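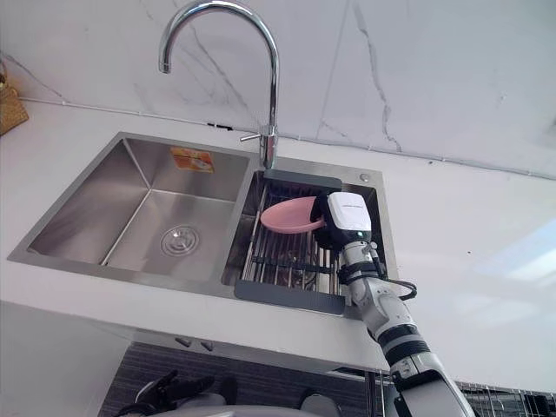 Chapter 7
Washing Up and the Well-Run Sink

If you grew up in a house like mine, you learned to wash dishes long before you learned to cook them dirty, standing on a stool with your sleeves pushed up and somebody's aunt telling you to mind the glasses! It is a fine way to learn, and in this chapter we'll go back to that stool for a while, with a bit more attention to why the work goes in the order it does.

We begin with the double sink — one basin for washing, the other for rinsing or draining — and then move on to racks, the kind that stand on the counter and the kind that lie across the basin itself. A plate set over the sink drips where you want it to, and your counter stays free for supper.

Before you read on, look over your notes from Chapter 6 on kitchen layout, and bring a plate from home to class.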